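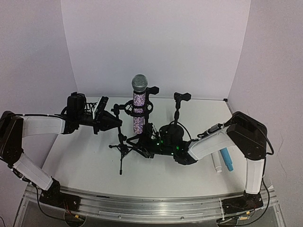 I have finally started sorting out the microphones, and I'm having a ridiculous amount of fun with it! If you've been reading since the Larncombe days you'll remember that our little karaoke-and-storytelling evenings began with a single borrowed mic and a speaker that hummed whenever the fridge came on. Now there's a whole cupboard of sound stuff, most of it donated, and until this month I couldn't have told you what half of it was for.

The sparkly one is everybody's favorite. Purple, white and lavender glitter all the way down the handle, with a silver mesh ball on top, and I have watched grown adults form a line to sing into it. Roswitha Rothe won't touch any other microphone (she did a whole Dolly number in April and got a standing ovation from the back tables). It's so much nicer to hold than I expected, because all that sparkle gives your fingers something to grip. Cleaning it is another matter. I use a soft dry toothbrush for the handle and keep the damp cloth well away from the mesh. If your mic has a grille that unscrews, you can take it off and wash it on its own with a drop of dish soap, but let it dry overnight before you put it back. I rushed that once at Larncombe and everything I sang sounded like it was coming through a sock.

Then there's the question of stands. For years I thought a stand was a stand! But a little tripod and a desktop stand with a round, flat base behave completely differently once people start leaning on the table. The tripod is great for tucking into a bag and it's happy on a bumpy surface, as long as the legs are spread all the way out. The disk bases take up less room and you can slide them closer together, so those are what I'd pick for two people reading a script side by side.
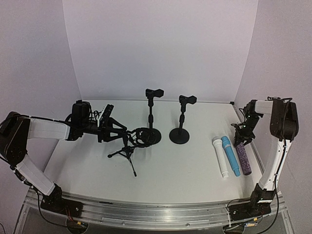 Shock mounts are my new obsession. Nasrin Abbasi explained them to me over coffee, and she was so patient about it. The mic sits in a cradle that hangs on elastic, so when somebody bumps the table the thump mostly stays in the table. We tried it at her place with a Wodden podcast mic and a wooden spoon, her tapping and me listening on headphones, and I made her do it with and without the mount until her neighbor came over to ask if we were all right. What a difference! Check the elastic now and then, though. It goes slack with age, and Nasrin says replacement bands are easy to find if you measure the ring first.

Handhelds I'm storing lying down, side by side, with a folded dish towel between the layers. Kerstin Diekmann sewed me 2 drawstring bags out of an old curtain and I've asked very sweetly for more. The cables get their own box, loosely coiled and tied with a bit of ribbon.

Next up is labeling, so we know which mic goes with which cable. Volker Hamann has lent me his label maker and around 27 feet of tape, and I plan to use every inch of it. If you have a good trick for getting lipstick off a mesh grille, please leave it in the comments, I've got one that's been pink since New Year's.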